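갈라도 3층, 바닥에 줄 하나 긋고 여름을 보내다

린드빌의 공동 작업 공간 갈라도가 8월 들어 3층 안쪽 모퉁이 정비를 마치고 이용을 재개했다. 바뀐 것은 검은 매트와 그 위에 붙인 흰 테이프, 그리고 흰 벽 옆에 세운 검은 칸막이다. 이 정도면 반나절 일로 보이겠지만 갈라도에서는 한 철이 걸렸다.

건물을 운영하는 무르코테로는 이번 정비를 '3층 바닥 환경 개선'이라고 불렀다. 이용자들은 대체로 '그 줄'이라고 부른다.
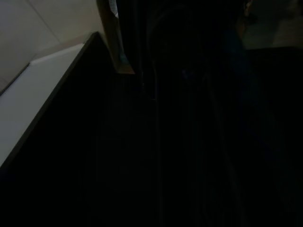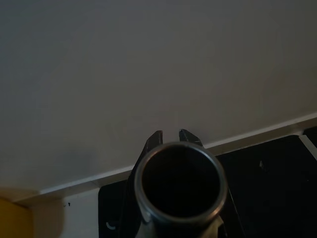
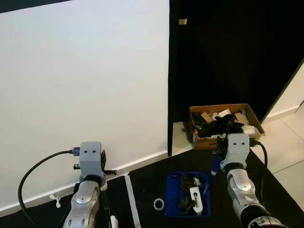
발단은 봄에 접수된 짧은 건의였다. 바닥 타일이 밝아서 작은 흰 부품을 떨어뜨리면 찾을 수가 없으니 조치를 바란다는 내용이었다. 운영사는 접수 사실을 알리는 공지를 냈고, 이어서 검토 중임을 알리는 공지를 냈고, 검토가 길어지고 있음을 알리는 공지를 또 냈다. 마지막 공지에는 건의를 해 준 데 대한 감사 인사가 들어 있었는데, 정작 건의한 이용자는 그사이 부품을 찾았다고 한다. 가방 안에 있었다.

그래도 일은 이미 굴러가고 있었다. 무르코테로는 등록 이용자 300명에게 바닥에 관한 의견을 물었고 36건의 답을 받았다. 그중 상당수는 바닥 이야기가 아니었다. 커피 기계가 느리다는 의견, 2층 화장실 문이 안쪽에서 뻑뻑하다는 의견, 게시판 글씨를 키워 달라는 의견이 뒤섞여 있었고 운영사는 이를 '폭넓은 관심'으로 정리해 보고서에 실었다. 바닥에 관한 답만 추리면 매트를 깔자는 쪽이 많았다.

색을 놓고는 말이 길었다. 회색을 원하는 사람들은 회색이 무난하다고 했고, 검은색을 원하는 사람들은 회색이 무난해서 싫다고 했다. 초록색을 제안한 이용자도 있었으나 당구장 같다는 반박이 나온 뒤 조용해졌다. 결국 검은색으로 정해졌다. 흰 부품이 잘 보인다는 애초의 건의가 이 대목에서 오랜만에 다시 언급됐다.

검은 매트에는 나름의 사정이 따라왔다. 흰 것은 눈에 띄는데 검은 것은 사라진다. 재개 첫 주부터 검은 나사와 검은 고무 패킹을 찾는 쪽지가 게시판에 붙기 시작했고, 어느 쪽지 아래에는 다른 필체로 '타일 시절이 좋았다'고 적혔다. 운영사는 이에 대해 매트의 색상은 이용자 의견을 수렴한 결과라고 답했다. 틀린 말은 아니다.

테이프는 더 복잡한 물건이다. 매트를 두 구역으로 나누자는 생각은 동시에 작업하는 사람들이 서로의 물건을 밟는 일이 잦다는 데서 나왔다. 처음 나온 안은 매트 한가운데를 똑바로 가르는 것이었다. 그런데 한가운데가 어디인지를 정하려면 매트가 어디서 시작하는지를 먼저 정해야 했고, 걸레받이 밑으로 밀려 들어간 부분을 매트로 칠 것인지를 두고 회의가 한 차례 더 열렸다. 회의록에는 '추후 논의'라고 적혀 있다. 추후에 논의한 기록은 없다.

줄은 그냥 붙었다. 누가 언제 붙였는지에 대해서는 설명이 엇갈린다. 운영사는 정식 시공이라고 하고, 아침에 나온 이용자들은 와 보니 이미 있었다고 한다. 어쨌든 줄은 흰 벽 아래에서 시작해 매트를 가로지르며, 그 뒤로 양쪽 구역에는 각각 '벽 쪽'과 '문 쪽'이라는 이름이 생겼다. 문 쪽이라고 해서 문이 가까운 것은 아니다. 벽 쪽보다는 가깝다는 뜻이라고 한다.

이용 수칙은 시설 공지 제42호로 나왔다. 본문은 길지 않지만 붙임 문서가 본문보다 길다. 내용을 옮기면 이렇다. 작업물은 자기 구역 안에 둔다. 줄을 넘어간 물건은 넘어간 쪽에서 임의로 치우지 않는다. 줄 위에 놓인 물건은 양쪽이 협의한다. 테이프 끝을 손톱으로 들추지 않는다. 마지막 항목이 왜 들어갔는지 운영사는 따로 밝히지 않았으나, 공지가 붙은 날 오후에 테이프 끝을 다시 눌러 붙이는 직원의 모습이 목격됐다.

'줄 위에 놓인 물건' 조항은 벌써 이용자들의 농담거리가 됐다. 한 이용자는 점심때 내려놓은 자가 줄에 걸쳐 있었다는 이유로 옆 구역 사람과 협의를 했다며, 협의는 원만했고 자는 원래 자리에 그대로 뒀다고 전했다. 다른 이용자는 협의할 상대가 자리를 비워서 자를 못 치우고 기다렸다고 했다. 두 사람이 같은 자를 말하는 것인지는 확인하지 못했다.

칸막이에 대해서는 의외로 불만이 적다. 흰 벽이 끝나는 자리에 검은 면이 서면서 안쪽이 차분해졌다는 평이 많고, 창가에서 오는 빛이 덜 거슬린다는 말도 나온다. 다만 높이를 두고는 키가 큰 이용자와 작은 이용자의 의견이 예상대로 갈렸다. 무르코테로는 두 의견 모두를 존중한다고 밝혔고 높이는 그대로다.

칸막이 위쪽의 베이지색 조각은 재개 이후 가장 많은 추측을 낳은 부분이다. 꼬리표라는 사람도 있고 테이프 조각이라는 사람도 있다. 본지가 운영사에 문의하자 담당 부서에 확인해 보겠다는 답이 왔고, 며칠 뒤 담당 부서가 어디인지 확인 중이라는 답이 다시 왔다. 떼어 보면 알 일이라는 의견이 게시판에 올랐지만 시설물 훼손에 해당할 수 있다는 댓글이 달린 뒤로 나서는 사람이 없다.

청소 방식도 바뀌었다. 종전에는 타일을 대걸레로 훑으면 그만이었는데 이제 매트는 솔로 쓸고, 타일이 드러난 쪽은 예전처럼 닦고, 걸레받이는 마른 천으로 따로 훔친다. 걸레받이가 흰색이라 검은 먼지가 유난히 잘 보인다는 점은 정비 계획서에 없던 내용이다. 청소 시간은 오전 이용이 시작되기 전으로 당겨졌다. 그 시간에 나와 있던 이용자들은 청소가 끝날 때까지 계단참에서 기다리는데, 거기서 제일 활발하게 오가는 화제 역시 바닥이다.

매트를 골라 온 곳은 시내 자재상 그루르니아다. 그루르니아 쪽은 색이 정해질 때까지 견본을 여러 차례 들고 오갔으며, 회색 견본은 아직 갈라도에서 돌려받지 못했다고 한다. 운영사에 따르면 견본은 2층에 있다. 2층 이용자들은 그 위에 화분을 올려 두었고 돌려줄 생각이 별로 없어 보인다. 화분 주인은 이것도 의견 수렴의 결과냐고 되물었다.

작은 물건을 잃어버리는 문제가 해결됐는지는 사람마다 답이 다르다. 흰 플라스틱 집게 같은 것을 쓰는 쪽은 만족한다. 떨어뜨려도 매트 위에서 금방 눈에 들어온다는 것이다. 검은 부품을 쓰는 쪽은 손전등을 챙겨 다닌다. 이들 가운데 일부가 타일이 남아 있는 쪽에서 작업하게 해 달라고 요청했으나, 그 자리는 통로로 분류돼 있어 작업물을 둘 수 없다. 통로 분류를 바꾸려면 별도의 신청서가 필요하고 신청서 양식은 현재 개정 중이다.

분실물 상자도 새로 생겼다. 3층 입구 선반에 놓인 이 상자에는 벌써 단추와 집게와 용도를 알 수 없는 고무 고리가 모였다. 상자에는 '벽 쪽'과 '문 쪽'을 나누는 칸이 있는데, 주운 사람이 어느 구역에서 주웠는지 기억하지 못하는 경우가 많아 대부분 한쪽에 몰려 있다. 어느 쪽인지는 이용자들 사이의 신경전을 고려해 적지 않는다.

예약은 구역별로 따로 받는다. 벽 쪽이 먼저 차는 편이다. 벽에 기대어 쉴 수 있다는 점이 이유로 꼽히지만, 수칙에는 흰 벽에 등을 기대지 말라는 항목이 이미 들어 있다. 문 쪽은 당일에도 자리가 나는 일이 흔하고, 일찍 온 사람에게는 두 구역을 함께 내주기도 한다. 이 경우에도 줄은 유효하다는 것이 운영사의 설명이다. 혼자 쓰는 사람이 줄 위에 물건을 놓으면 누구와 협의해야 하느냐는 질문에는 상식적으로 판단해 달라는 답이 돌아왔다.

무르코테로는 당분간 지금의 배치를 유지하면서 이용자 반응을 살피겠다고 밝혔다. 테이프가 들뜨면 같은 자리에 다시 붙일 예정이며, 이때 각도를 바꾸자는 의견은 받지 않기로 했다. 반면 색을 바꾸자는 의견은 받는다. 현재까지 노란색이 한 번 거론됐고 곧바로 주차장 같다는 말이 나왔다.

2층도 비슷한 정비를 검토하고 있다는 소문에 대해서는 운영사가 아직 정해진 것이 없다고 했다. 다만 2층 복도에 의견함이 놓인 것은 사실이다. 안을 열어 본 직원에 따르면 들어온 의견은 화장실 문에 관한 것이었다. 화장실 문은 이번 달 안에 손볼 계획이다.

3층 안쪽 구역의 예약은 갈라도 1층 안내대에서 받는다. 매트 위에서는 바퀴 달린 의자를 쓸 수 없고, 음료는 뚜껑이 있는 것만 들고 갈 수 있다. 그루르니아의 회색 견본을 보관 중인 이용자는 안내대로 연락하면 된다.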